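Shimming a Noisy Floor From Below

The hallway floor outside my kitchen squeaked for three years before I did anything about it. I had assumed the fix would involve pulling up boards. It did not. The basement ceiling under that part of the house is open, so all of the work happened from a stepladder, and most of the time went into finding the noise.

These are my notes, written up mainly for Hanne Miettinen, who has the same floor plan two streets over and asked what I did. The house was built with solid 2x10 joists, a board subfloor laid on the diagonal, and strip oak on top. If you have engineered joists or a plywood subfloor, some of this applies and some of it does not.

Where the noise comes from

A squeak is two surfaces sliding against each other under load with enough friction to stick and release. In a floor like mine there are four likely pairs: a subfloor board against the top of a joist, a subfloor board against the shank of its own nail, one strip of finished flooring against the next, and bridging between the joists rubbing where the two diagonal pieces cross.

The first two account for most of it. Joists are put in green or nearly so, and they shrink over the first few heating seasons. The nails stay where they are. The board ends up held slightly above the joist on friction alone, and every time somebody steps on it the board travels down the nail and back up.

Bridging is the easy one. If you have cross bridging, look at the middle of each X. The two pieces should not touch. Mine touched in several bays. I ran a handsaw blade down through the contact point to open up a kerf, and that removed a low creak I had always blamed on the stairs.

Finding the spot

You need a second person. Fredy Rengifo walked the hallway while I stood underneath with a flashlight and a stick of chalk. Doing this alone with a phone recording upstairs is possible, and I tried it first, but sound travels along the joists and the recording tells you very little about position.

What worked was a slow heel-to-toe walk along one line of flooring, then back along the next. When a noise occurred he stopped and rocked his weight on that spot. I put a fingertip across the joint between the subfloor and the joist. Movement is much easier to feel than to see. A board that is moving enough to squeak will pinch the fingertip slightly on each rock.

I marked each moving joint on the side of the joist with a chalk arrow. The hallway is 38 inches wide and crosses 11 joists. I had expected one bad spot by the linen closet. There were bad spots along most of the run, and the one by the closet was simply the loudest.

Do this in the dry part of the year if you can. In September, when the basement is still humid, the wood is swollen and half of the gaps close. I made a first pass then and missed several joints that opened again once the furnace had been on for a while.

Measuring the gap

I used a set of automotive feeler gauges. The gaps ran from almost nothing to just under a sixteenth. The measurement itself is not critical, but it tells you which joints want a shim and which want something else. Under about the thickness of a business card, a shim will not enter without lifting the board, and you should use adhesive instead.

A gap is also rarely uniform across the thickness of the joist. Check from both sides. On two of mine the joist had twisted, so that one edge touched and the other was open.

Choosing the shim

The hardware store answer is a bundle of cedar shingles, and that is what I bought. They are cheap, they split to width easily, and they taper from almost nothing to three-eighths over the length. Cedar is soft, so it crushes a little as it goes in and conforms to the gap. For a general fix under a hallway it is hard to beat.

There are three problems with it. The thin end is fragile and tends to fold over if the gap is tight. The taper is steep for fine work, so a small extra push gives a noticeable amount of lift. And the quality in a bundle varies a lot. I threw out the ones with grain running out the side.

Hardwood tapers are better where the gap is small and the load is high. I cut some from oak offcuts on the bandsaw with a simple sled, at a much shallower angle than the cedar. They go in stiffly and they do not crush, so you have to stop sooner. Wilson Guzmán, who has been framing houses a lot longer than I have been reading about it, prefers plain composite shims and thinks the bandsaw step is a hobby in itself. He may be right. The composite ones snap off cleanly at the score line and do not care about humidity, though construction adhesive does not grip all of them well. Read the tube.

Then there are the odd places. Next to a plumbing penetration, or where a nail shank comes down through a split, the void is a small irregular hole and a flat shim will not go in. For those I use slender round stock with a point on it, dipped in glue, pushed in and trimmed flush. Toothpicks are too weak for anything bigger than a stripped screw hole. Dowel is more than you need. A wooden chopstick sits between the two and comes already tapered.

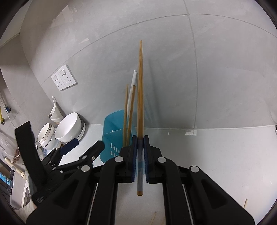

Driving it

Put a small amount of construction adhesive on both faces of the shim before it goes in. I used a tube of Triltis subfloor adhesive that had been in the garage since the bathroom job, and it was fine. Wood glue also works on cedar and cleans up more easily, but it does not bridge a gap.

Push the shim in by hand until it stops. Then tap it with the side of a small hammer, lightly, until a fingertip at the joint no longer feels movement when the person upstairs rocks their weight. Then stop. The goal is to fill the space and leave the board where it is. If you keep driving, you will raise the board off the nails on the neighboring joists and produce new squeaks a foot and a half away on either side.

I did precisely that on the second joist. The repair is to back the shim out before the adhesive grabs, which means you have a few minutes.

Where the joist had twisted, I put shims in from both sides, thin ends meeting near the middle. A single shim from the open side would have left a wedge of air under the far half.

Let the adhesive cure overnight before cutting the tails off. I scored them with a utility knife and snapped them. On the oak ones I used a flush-cut saw.

When a shim is the wrong fix

For a long gap running along a joist, meaning more than about two boards' worth, a row of individual shims is tedious and each one shifts the load onto its neighbor. The better method is to run a length of straight 2x4 along the side of the joist, with adhesive on its top edge and on the face against the joist, press it up firmly against the subfloor, and screw it to the joist. I did one of these under the bathroom doorway, where several boards in a row were loose.

For a moving strip of finished flooring over a sound subfloor, a short screw from below will pull it down. Measure the combined thickness first, somewhere you can see both layers, such as a heating register. Pick a screw that stops a quarter inch short of the surface. Drill a clearance hole through the subfloor so that the threads bite only in the oak. Have the other person stand on the board while you drive it. I put a wrap of tape on the bit as a depth mark and checked it more than once.

For strips rubbing against each other there is not much to do from below. Powdered graphite worked into the joint helps for a season. It also leaves gray marks on pale socks. Talc is less effective and cleaner.

If a joist itself is cracked, or if the floor visibly dips, none of this applies and the problem is structural.

Cost and results

Total materials came to 51 dollars, and a good part of that was the feeler gauges, which I could have borrowed. Two evenings for the locating and one long afternoon for the shims, plus a short session the next day to trim.

The hallway is quiet along its length except for one click near the kitchen threshold. I have had Fredy stand on it, rock on it, and walk it at various speeds, and there is no movement at the joist that I can feel. My current theory is the threshold strip itself, where a finishing nail has worn its hole oval. The strip has to come up anyway when I redo the kitchen floor.

For Hanne: your joists run the other direction past the stairwell, so expect the spacing to change there, and look at the header first. I still have most of the cedar bundle and the oak tapers if you want them. The ladder is at Jhosep's.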